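Unit 4: Working Rules for Shared Collection Floors
Course notes, Robot Operations and Practice
Igor Malinowski
August session

4.1 Scope

These notes cover the rules that apply when several operators use hand-held grippers in one open room. They assume Unit 3 (device checkout and calibration) has been completed. Fixed arms behind guarding are treated in Unit 6 and are mentioned here only where the rules differ.

A hand-held gripper has no drive train that can carry it across a room, and for that reason most of the machine safety standards apply to it only in part. The hazards that remain are ordinary ones: pinching at the fingers, trips, dropped tools, collisions between people whose attention is on the task, and strain from holding a load away from the body. The second group of problems concerns the recordings. A recording made under uncontrolled conditions may be unusable, and the fault is often found weeks later, when the room has been rearranged.

4.2 Terms

Station: the fixtures and objects used for one task, together with the floor needed to perform it.

Operator: the person holding the gripper during an episode.

Episode: one continuous recording, from the start signal to the stop signal.

Lane: floor kept open between stations for walking.

Floor lead: the person with authority to stop all work in the room. There is one floor lead per shift. The role is not shared and does not pass to someone else by default during breaks.

4.3 Floor layout

Stations that use full-size household fixtures (tubs, basins, cabinets) are placed first, as they are the hardest to move. Benches and carts are fitted in afterward. The layout drawing shows the fixture outline and also the reach outline, meaning the area the operator's body and tool can occupy while the task is being done. Students tend to draw the first and forget the second.

Reach outlines of neighboring stations may touch but may not overlap. A lane may not pass through a reach outline, even if the station is idle. If two tasks can only be fitted by overlapping them, they are scheduled at different times and the drawing is marked accordingly.
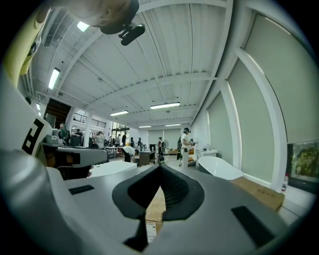

Packaging is treated as material in use or as waste. Material in use has a place on the drawing. Waste goes out at the end of the shift in which it was produced. Flattened cartons are the common failure under this rule, since they look tidy and slide underfoot.

Cables on the floor are routed along the outside of stations. Where a cable must cross a lane it is covered, and the crossing is made at a right angle. A charging cable is never left connected to a gripper during an episode.

Window shades are set before the first episode and their position is noted on the station sheet. If the shades are moved during the shift, the time is written down and every station repeats its reference recording. The same applies to overhead lighting.

4.4 Before an episode

The operator completes the following in order.

1. Inspect both finger pads for tears, lifted edges and trapped debris. A pad that can be peeled back with a fingernail is replaced.
2. Open and close the gripper through its full travel 2 times with nothing between the fingers. Listen for scraping.
3. Wipe the lens.
4. Check that markers are flat and clean, with all corners attached. A marker that has been creased is discarded, not smoothed out.
5. Confirm that vents in the housing are clear of tape, labels and fabric.
6. Walk the reach outline once.
7. State the station number and the word "ready" out loud, and wait for an answer.

Step 7 is the one most often dropped once a crew gets used to working together. In the Somodau exercise, which we go over on Thursday, each of the logged near misses happened between operators who had worked side by side for more than a week.

4.5 During an episode

The operator has priority inside the reach outline. Everyone else has priority in the lanes. An operator who has to step into a lane ends the episode first.

A person who is not the operator does not hand objects into the station, steady a fixture or retrieve something that has fallen. If help is needed, the operator says "stop," lowers the tool to waist height and waits for the recording to end. Reaching toward a gripper that is still recording counts as a reportable event, whether or not contact was made.

Head-worn equipment narrows the field of view and shifts the wearer's sense of clearance above the eyes. Operators wearing it do not climb, and they do not use stairs or ramps. Backpacks and battery packs extend the body to the rear – allow for this when drawing the reach outline, particularly at low fixtures, where the operator bends at the hips and the pack swings outward.

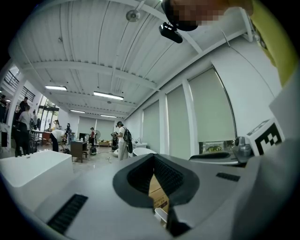 Episodes at low fixtures are limited in number. The Bostham guideline used in this course permits 22 consecutive episodes at or below knee height, after which the operator changes to a bench task or rests. The count goes on the station sheet. It restarts only after a full rest period, and a change of gripper does not reset it.

4.6 Bystanders

Faces of people in the background are a data matter as well as a courtesy. Everyone entering the room is told that recording is under way and signs the entry sheet. Blurring is applied in processing, but it does not replace notice. A person who declines to be recorded is not asked for a reason, and the floor lead pauses the stations until that person has left.

Visitors stay in the lanes and are accompanied. The ratio is one escort to 4 visitors.

4.7 Stopping work

Anyone may call a stop. The call is the single word "stop," spoken loudly, with no explanation attached. All operators end their episodes and keep their positions. Only the floor lead may restart the room, station by station.

Episodes interrupted by a stop are kept and labeled as interrupted. Deleting them is a records violation. Czerwiński's notes (in the reader) give the argument for keeping failed and partial episodes in full, and the argument should be read before the lab.

4.8 Records

The station sheet carries the station number, operator initials, gripper number, shade and light settings, episode count and any stops. Entries are made in ink when the event occurs. Corrections are made with a single line through the original, initialed.

Sheets are collected by the floor lead at shift end and checked against the recording log. Some two percent of episodes may be expected to show a mismatch on a new floor. A higher figure is reason to review the start and stop signals before collecting further.

4.9 Lab preparation

Bring a layout drawing for a room with one tub station, one basin station and two benches. Mark fixture outlines, reach outlines, lanes and cable routes. Use the Mekovow template for symbols. Drawings without reach outlines will be returned unmarked.

Reading: Czerwiński, sections 2 and 4.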